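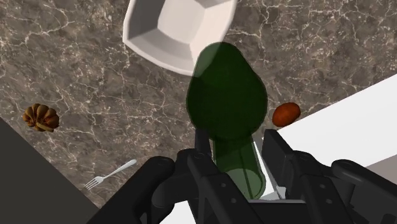 Simulated kitchen, hand view: green glass bottle held by the neck

Two grippers, one bottle

January 24, 2022

I have spent the past few weeks comparing two gripper models in simulation before we spend any money on real ones. The first is the Clulside, a linkage gripper with two fingers. The second is the Skiltau, which has parallel jaws and costs a good deal less. Roman Bednarek built the kitchen I am using, back in August, and I have changed very little in it apart from the friction values.

The job is the same each time. Take the bottle by the neck, lift it, bring it over the white bowl and hold it there. I ran 100 trials with each gripper. The small items on the marble worktop get swapped and moved between runs so that I am not tuning for one layout.

The Clulside finished 94 of its hundred, which I had half expected. The Skiltau did worse, and I put most of that down to the flat pads. On a round neck they only touch along a thin line, and the bottle swings as soon as the arm speeds up. Lowering the top speed helped. Raising the grip force did very little except make the contact solver unhappy.

Glass was the other problem. The hand camera's depth is poor on a see-through bottle, because some of the readings come from whatever is behind it. In one run the planner took the edge of the bowl to be part of the bottle and went in 40 mm too far. I now take the first estimate from the room camera and only use the hand camera for the last bit of the approach.
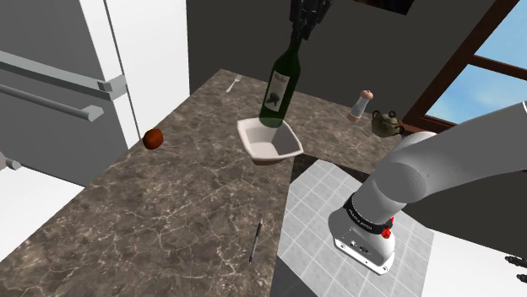 Room view, bottle over the bowl

The room view has its own faults. The arm takes up a lot of the right-hand side, and the gripper can end up at the very top of the picture, so you can't always see what the fingers are doing. I would move the camera back and up if I were starting again. It is still the better one for judging tilt.

Controller settings, for those who asked last time: I stayed with the Nowakowski impedance controller for both grippers and left the stiffness alone. I did try the Dralholm one for an evening. It was smoother on the lift but slow to settle over the bowl, and I went back.

Next I want to try curved pads on the Skiltau. Roman has a mesh for them already and says the mass is wrong, so that needs fixing first. The log files are too big to put up here, but leave a comment if you want the config and I will send it over.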